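Home Help Board > Bedding and Laundry

Fitted sheet keeps coming off the corner, and is it worth ironing?

Posted by Jalen Baptiste

I moved in October and bought a bigger bed for the new place. The mattress is a Roveo, 11 inches thick, and I put a cheap sheet set on it that I got at a Norkura clearance. The label says it fits "deep mattresses" but gives no number. Every morning one corner has come off, always at the foot on the wall side. The rest of the sheet then goes slack and is full of creases by breakfast.

I use the bed for folding laundry, so I'd like it to stay flat during the day too.
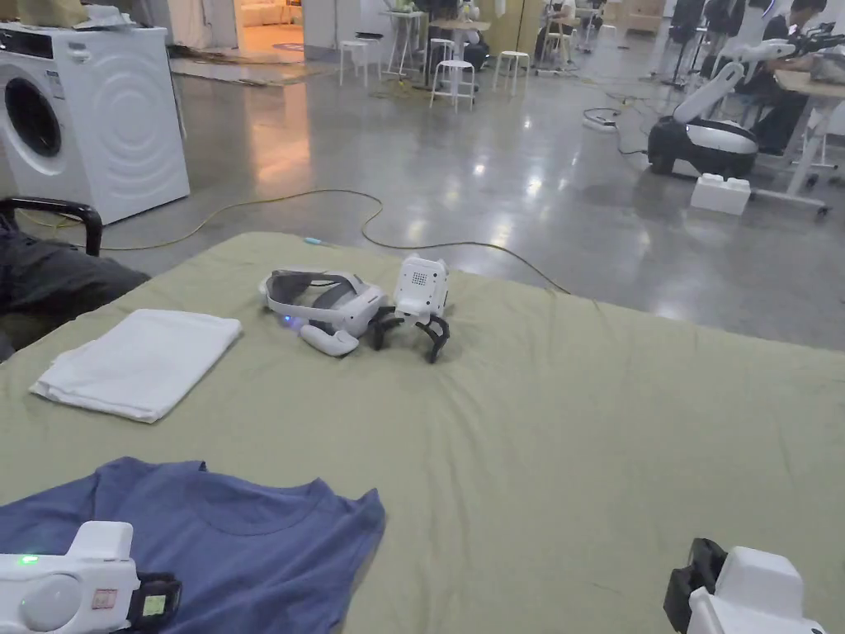
Bed, green sheet, towel and T-shirt on top.

Things I have tried: turning the sheet the other way (worse), tucking the corner further under, and a set of four elastic clips from the hardware store. The clips held for two nights and then one popped off and went under the bed.

I'd like to know if I should buy a deeper sheet or better clips. Also, does anybody iron sheets anymore? My mother did and hers were always smooth, but I don't own an ironing board.

Thanks.

7 replies hidden by moderator – off topic (mattress brands)

PineStreetDot

Measure the mattress with the topper on, if you have one. People forget the topper. Take that number and add at least 4 inches, and that's the pocket depth you want. For yours that means 15 or more. "Deep" on a label can mean almost anything.

Before you spend money, wash the sheet once in cool water and dry it on low. If you've been drying it on high it may have shrunk, and cotton will lose enough to matter at the corners. You can't really get that back.

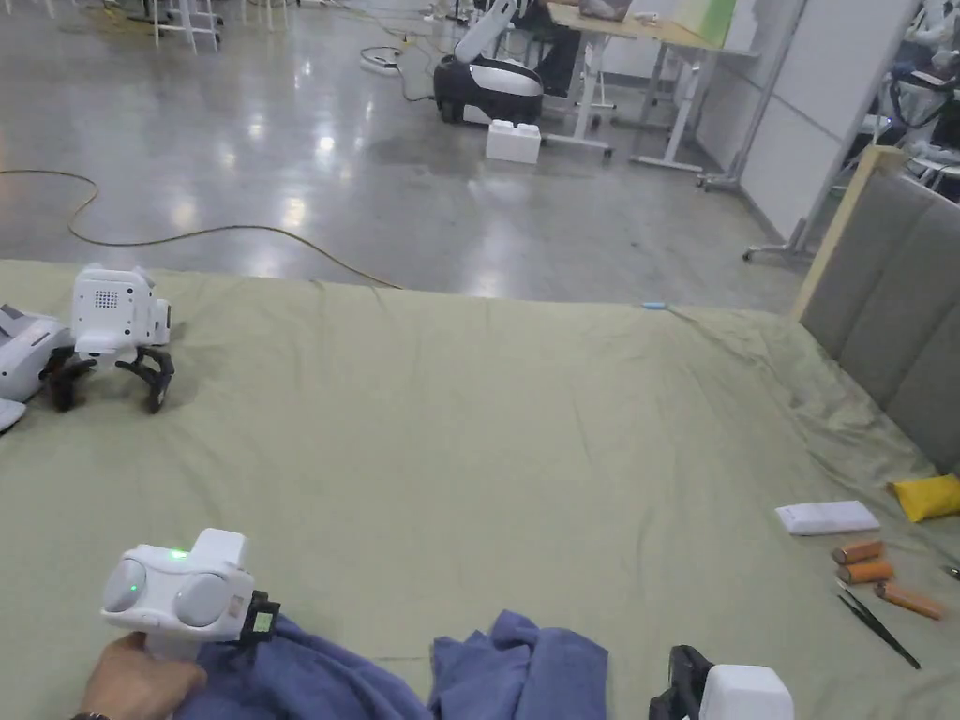

When you put it on, start with the corner that gives you trouble, then do the one diagonally across from it, then the other two. Most people do both head corners first and end up fighting the last one at the foot. Pull the elastic all the way under the mattress, past the edge, so your body weight holds it there.

Also look at the elastic itself. Some sheets only have it at the corners. Get one with elastic all the way around. I paid $49 for a Whitlock set that has it and it has stayed put for three years.

As for ironing, no. Take the sheet out of the dryer while it's still a little damp and put it straight on the bed. Smooth it from the middle outward with your hands.
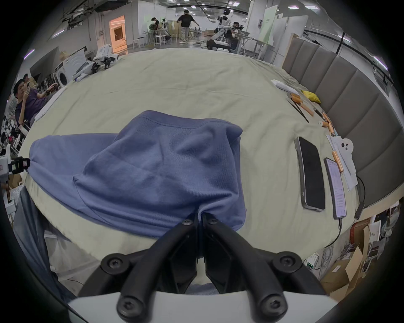
If you leave it balled up in the basket overnight, the creases set and you'll have to run it through again with a damp washcloth. Ten minutes is usually enough. Don't dry sheets in the same load as towels, either. The towels take longer and the sheet bakes while it waits.

Thread count won't help you, by the way. A set that claims 1000 is often heavy and slick, and slick sheets slide more.

gusmonk

just get the straps that go under the mattress in an X. clips are junk

RetiredInSkorville

I agree with most of what PineStreetDot said but I do iron mine, only the top foot or so where it folds over the blanket, and the pillowcases. You don't need a board. A folded bath towel on a sturdy table works fine if the table can take the heat.
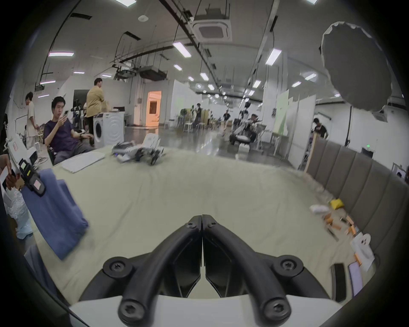

Keep the iron moving and don't do it on the mattress itself. I scorched a pad that way once.

On the corner coming off: you say it's the wall side at the foot. Is the bed pushed right up against the wall? Mine was, and I could never reach in far enough to get the elastic properly under. I was only hooking it on the edge. Pull the bed out a foot, make it, and push it back. I'd try that before buying anything.

Jalen Baptiste

It is against the wall, yes. I pulled it out tonight and there was a good three inches of elastic just sitting on the side of the mattress. Found the clip too. I'll give it a week and order the deeper sheet if it comes off again.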